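Istel Record Ripper: Transferring an LP to Your Computer

Before you start

Clean the record and the stylus. Set the turntable on a level surface away from speakers. Footsteps and bass both find their way into a recording.

1. Connect the turntable to the PHONO input on the back of the Istel. If your turntable has a built-in preamp, use LINE and leave the ground wire off.

2. Connect the USB cable and open Stelham, the recording program supplied with the unit.

3. Choose Istel as the input. Play the loudest passage on the side and turn the GAIN knob until the meter peaks just under the red.

Caution: Turn the amplifier volume down before lowering the needle.

4. Return the needle to the lead-in groove, click Record, and let the whole side play. 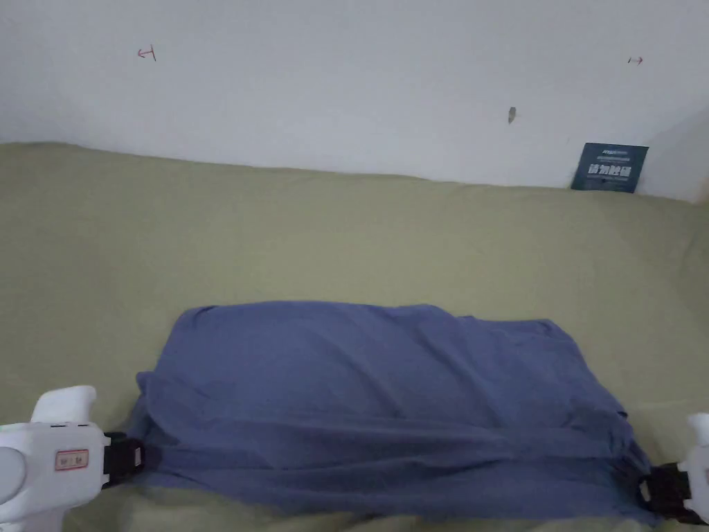
5. Click Stop when the needle reaches the run-out groove. Stelham saves the side as one file. A recording stops by itself after 60 minutes.

6. Turn the record over and repeat steps 4 and 5. Do not change the gain between sides.

Splitting tracks

7. Open the file and click Find Gaps. Live albums and segued tracks have no silence between songs, so place those markers by hand.

8. Type the track names as they appear on the sleeve, then click Export.

Note: Click removal is off by default. Low settings suit most punk and rock pressings. High settings can dull cymbals and snare hits.

If you hear a steady hum, check the ground wire first. If one channel is missing, reseat the cartridge leads and see page 41.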